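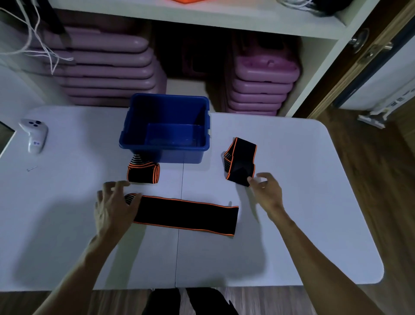 4.2 Why people stop doing their home exercises

Last updated: September

We had expected, when we first sat down with the diaries from Stostlow and Tastthorpe, that pain would be the main thing that kept people from their knee exercises, and we had even drafted a good part of this section around it. The diaries told a gentler and more ordinary story. Of the 803 people who sent back a full diary, most who missed a session wrote that they had simply forgotten, or that the day had gotten away from them (grandchildren, a long phone call, a bus that never came), and pain came well down the list.

Figure 3. Elastic bands with striped grip material at one end, and a blue storage tub.

It helps to remember how much we ask of people after a knee operation. The Darkitz program runs for 8 weeks, and the booklet goes over each movement at a friendly pace, but it says very little about when in the day a person might do them. Those who tied their exercises to something they already did, such as the morning coffee or the evening news, kept going longer in both towns. The Räsänen scale, which we used to score how settled a habit felt to the person, showed the same pattern, though more weakly in Tastthorpe, where fewer people filled in the last page.

We would be a little careful with all this. We mailed 3,000 invitations and 2,000 people agreed to take part, so the diaries we did get back may well come from folks who are fond of keeping diaries in the first place, and such people may be better than most at sticking to a routine. Section 5 takes up that worry with the clinic attendance records, which do not depend on anyone remembering to write things down on a Friday night.

Shares: 8 | Comments: 0
Contact | Copyright Darkitz Program | Back to top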